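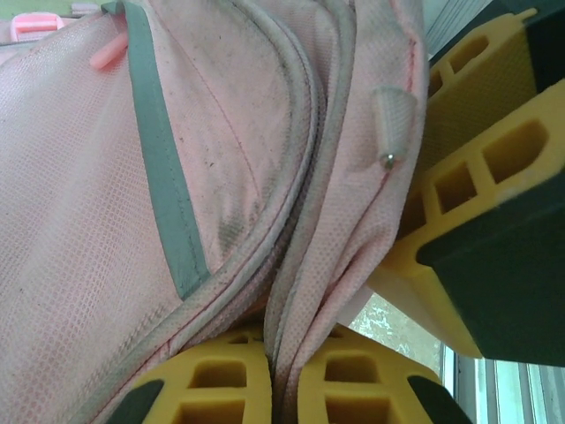 Chapter 4
How Cloth Is Put Together

Pull at the sleeve of whatever you are wearing. Does it stretch and spring back, or does it hold firm? Now look closer, as close as your eyes will let you (a magnifying glass is even better), and you will find that what seemed like one smooth sheet is really a crowd of separate threads, all leaning on each other. Every cloth you own is a small piece of engineering, and by the end of this chapter you will be able to pick up a scrap of almost anything and work out how it was built!

We spent Chapter 3 on fibers and yarn. You learned why cotton soaks up water and polyester mostly doesn't, and why twisting fibers together makes them so much stronger. But a spool of yarn won't keep the rain off you. The yarn has to be locked into a sheet somehow, and people have been finding clever ways to do that for thousands of years.

Most of them belong to one of two big families. In a woven cloth, two sets of threads cross at right angles. The threads that run the length of the loom are the warp, and the threads that pass over and under them are the weft. In a knitted cloth, the yarn is bent into loops, and each loop hangs from the one before it. That single difference explains a huge amount. Loops can open and close like tiny springs, so a T-shirt stretches over your head. Straight crossed threads have very little slack to give, so a bed sheet doesn't.

Try it with a handkerchief. Tug it along one edge, then along the other, and it barely moves. Now tug it from corner to corner. It stretches! You are pulling on the bias, where the little squares between the threads can lean over into diamonds. Dressmakers love the bias, and we will come back to it in Section 4.3.

The Kirkaline Sample Book

Some of the best teaching cloth we know comes from a mill called Kirkaline, which closed long ago but left behind a sample book of 174 swatches glued to heavy gray pages. Xinyi Yao, who repaired the binding, let us copy her notes on the weaves, and several of them appear in the margins of this chapter. Swatch 102 is our favorite. On the front it is a plain brown twill with the slanting lines you know from blue jeans. Turn up the loose corner and the back is nearly all cream, with the same threads and the same loom and only the order of overs and unders to thank for it.

Words to Watch For

Warp: threads stretched lengthwise on the loom
Weft: threads carried across the warp
Selvage: the firm edge where the weft turns back
Bias: the diagonal direction across a woven cloth
Float: a thread that passes over two or more others before going under
Wale: a column of loops in a knitted cloth

Before You Read On

Gather five scraps of cloth from home. Old socks, a worn-out dish towel and a bit of ribbon are all fine. Cut each one to the size of a playing card and fray one edge with a pin. Does a thread slide straight out, or does it come away in a curly line? Write down what you find beside each scrap and keep the page, as you will need it for the chart in Section 4.2.

4.1 Plain Weave

The simplest weave is also the most common. The weft goes over one warp thread, under the next, over the next, and so on to the edge. On the way back it does the opposite.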